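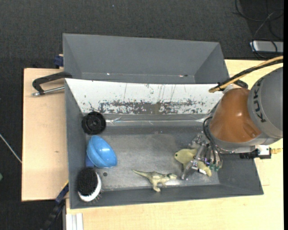
3 min read

Vellora Bin Pair, gray, with wall panel
Sold by Trosterow. Item 2494. Ships flat, clamps not included.

Two bins, set end to end, one to pick from and one to place into. Made for bench cells running mixed-object picking. Fits most light tabletops. Long version of the fit notes is in the PDF, short version is on this page.

What you get
- Two bins, matte gray
- One white wall panel, replaceable
- Clear edge strip, one roll
- Setup card (read it, please)

What you need already
A bench that doesn't move. An arm with a stop button you can reach from where you stand. Clamps. A risk assessment for your own cell, written by somebody who works there.

Before you buy
The bins are not a guard. We get this one a lot. A side wall does nothing for a hand, it keeps toys and bowls in one place and thats it. If your arm needs a fence or a scanner or a speed limit without the bins, it needs the same with them.

Also, a collaborative arm is not the same as a collaborative cell. Check the whole setup: arm, gripper, part, bin edge. ISO 10218 and ISO/TS 15066 are the usual starting points for industrial work. Your site rules may be stricter. Go with the stricter.

Setup rules
Clamp first, power second. Both bins, not only the one you pick from.

Bins touching, edge to edge. A gap eats small parts.

Teach the walls as collision objects. All of them, including the one shared edge. Then run it slow, empty gripper, hand near the stop. Then again with objects.

Set a floor height for the fingers and leave some clearance. Multi-finger hands spread when they close on something low and wide, so measure with the hand open, closed and halfway.

Hoses and cables: enough slack for the full reach, not enough to snag a corner. Move the arm through every pose you plan to use and watch the bundle, not the gripper. Control boxes and coiled leads off the walkway.

Objects
Mix your shapes. A brush with the bristles up, a bowl on its side, a disc against a corner, a soft-looking toy next to a hard one. Corners and walls are where picks go bad, so put things there on purpose. Blue bowl and a plastic dinosaur will teach you more than a tray of matching blocks.

No glass. No blades. Nothing with liquid in it. Nothing you'd mind getting crushed.

Write down the object list with every run. If you swap an item, new list.

Working rules at the bench
- Nobody reaches in while the drives are live. Stop, check, reach.
- One person has the pendant. Same person calls the restart
- Hair tied, sleeves up, lanyards off
- Something falls on the floor, leave it till the arm is stopped
- Reset the bin by hand only with the arm parked clear of both bins

Wear and when to swap
The white panel is a wear part. It will scratch, then the surface flakes, usually the lower half goes first. Marks are fine. Change it when flakes come loose in the bin, or when your vision starts picking up the bare patches as objects. Same for the strip: wrinkles throw bright reflections, so if depth readings jump near it, peel and relay it. Bin bottoms scuff, leave them alone unless you feel a burr.

Check list for the start of a shift
Clamps tight. Panel edges down. No specks or chips in the bin. Hoses not rubbing. Fittings snug. Stop button tested, by pressing it, not by looking at it.

Log it. A line is enough.

Spares
Wall panel, item 1614. Strip roll, item 115. Both fit the old bins too, the ones sold under the Flirkuvo name up to last February.

Returns
Unused only. Panels that have been fixed down can't come back, the backing doesn't survive. Wrong size is on us if we picked it, on you if you did. Send the bench depth with your order and we'll check it agianst the drawing before it ships.

Questions
Does it come in white? No. Panel only.
Can I drill it? Yes, upper edge only, and debur it.
Do I need both bins? You can run one. Place targets get messy fast though.
Will it work with my gripper? Probably. Send finger length and open width.

Page updated August 15, 2024. Bulk and school pricing through the Wickramasinghe desk, use the order form and put the item number in the first line.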